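Cleltico clothing order reviews, data card

2,886 customer reviews of online clothing orders, gathered from the review pages of three shops: Stirovgate, Penry and Rultmont. One row per review. Maintained by Hendrik Mtshali. Last updated November 30, 2024.

Read the limits before you quote a number from this. Star ratings for clothes are a poor measure of clothes. Plenty of five-star rows were written the day the parcel came, by someone who hadn't yet put the thing through the wash.
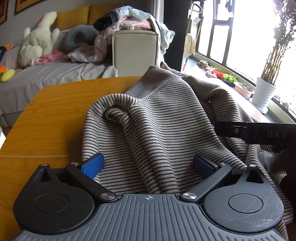 FIELDS

shop: name as it stood on the review page
item_type: jumper, dress, coat, bag, other. I assigned these by hand and "other" is too big.
stars: 1 to 5, whole numbers
promised_days: delivery window quoted to the buyer, blank if not mentioned
claimed_days: what the buyer says it took. Never checked against a courier record.
colour_match: yes, no or blank
text: the review, with names and order numbers removed

KNOWN PROBLEMS

251 rows from Penry are near copies of each other, down to the same spelling mistakes. They are flagged in suspect and left in. Drop them if you want an average that means anything.

Rultmont offered a discount code for reviews in February. The shop says this had no effect on ratings. I'd want to see that shown.

Stirovgate appears to hold back reviews under 3 stars for a while before posting them, so its recent rows look rosier than its old ones.

Sizing complaints are not coded. I tried, and my labels didn't agree with themselves on a second pass.

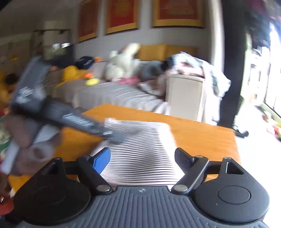 VERSIONS

Version 2 adds colour_match and fixes delivery dates that had day and month swapped. Version 1 should not be used for anything to do with delivery times.

USE

Fine for teaching and for testing text classifiers. Please don't use it to rank the shops.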